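Introduction to Automation, Unit 4: Demonstration Visit to the Vatudon Lab
Handout for students. Please read before the written report.

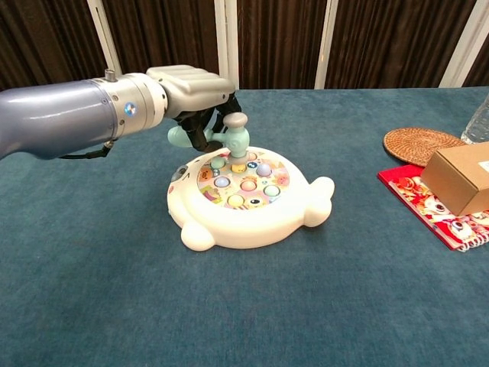 The visit was held on 7 August 2024 and was led by Vasanthi Dissanayake, with help from Spyros Berisha at the control computer. We were divided in two groups. The first group stayed with the arm and the second went to the Storex sorting line, and after the break we changed places. Students who missed the visit can use this handout together with the notes of a classmate.

1. What the demonstration was for

The task was a children's game, a whack-a-mole toy and a small hammer. It looks easy, and for a child it is easy. For a robot hand it joins several problems which we studied separately in May: how to hold a tool, how to know where the end of the tool is, and how to touch a hard surface without pushing too much.

2. Holding the tool

The fingers close around the handle of the hammer. The hand was not made for this hammer, so the fingers must adapt to the handle and not the opposite. Please remember the difference between a power grasp, where the fingers wrap around the object, and a precision grasp, where only the tips touch it. For hitting we want the first one. Berhanu asked what happens if the handle turns a little inside the fingers. Ms. Dissanayake answered that this is the most common failure in her lab, and that the arm does not notice it by itself, because its own joints are still exactly in the position where they should be.

3. The tool frame

When the robot holds nothing, the tool center point is somewhere in the hand. When it holds a hammer, we must move this point to the face of the hammer head. All the motion commands are then written for the new point. If the offset is wrong by a small amount, the hammer lands beside the button or between two of them. The buttons are small domes, so a hit near the side can also slide away.

4. Contact

A position command alone is dangerous here. If the controller believes the toy is lower than it really is, it will continue to push — and something will break, usually the toy. The lab software puts a limit on the force during the last part of the way down. The values are stored as steps from 0 to 256, and in our session the limit was set to 64. Mr. Berisha explained that these steps are not newtons. Please do not write newtons in your report, as many students did last year.

5. Recorded trials

The lab gave us a file with 584 trials from its earlier work. Each line has the target button, the planned position, the highest force step, and a result (hit, miss or slip). Jérémie Gautier has put the file in the course folder. The column named "Bakke" is the name of the older controller, you can ignore it.

6. Work for the report

Write 2 pages, in your own words.
Explain why the tool center point must change when the hand takes the hammer.
Choose one slip from the file and propose a possible cause. You do not need to prove it.
Compare the hammer task with one station of the Storex line. If you were in the group of Ginette Boyer, you may use the Tekov gripper in place of it.

Send the report to me by e-mail as a PDF. Drawings made by hand are welcome if they can be read.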